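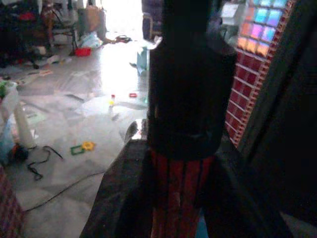
Chapter 2
What a Falling Currency Does to a Town

Textbooks like this one used to say that a weaker currency is good news for exporters. Goods become cheaper abroad, orders rise, factories take on staff. Before you accept that, look at Welum, where the theory was given every chance to prove itself.

Welum had 19 firms selling abroad when the currency began to slide. The largest, Mekonnen, made pump parts and employed 2,138 people. Ministers promised it would need more. By December it employed 2,000, and the orders that did come in were for smaller lots at lower prices.

Nuria Woldegiorgis, who kept the firm's accounts, blamed the cost of steel. Mekonnen bought its steel from Ciltov, over the border, and paid for it in foreign money. Each fall in the currency made the finished pump part cheaper for the buyer and the raw metal dearer for the maker. The gain and the loss came close to cancelling out, and the bank loans – also in foreign money – did the rest.

Nicanor Figueroa has argued that the town simply needed more time. Perhaps it did. He does not say how much more, and an argument that can always ask for another year is hard to test. His figures also leave out Vuvside, the next town along, where hardly anyone exported anything and shop prices rose just the same.

We begin, then, with a plain question: who pays in which money, and when? Section 2.1 sets out how to read a firm's costs by currency. Keep the Welum case to hand as you work through it.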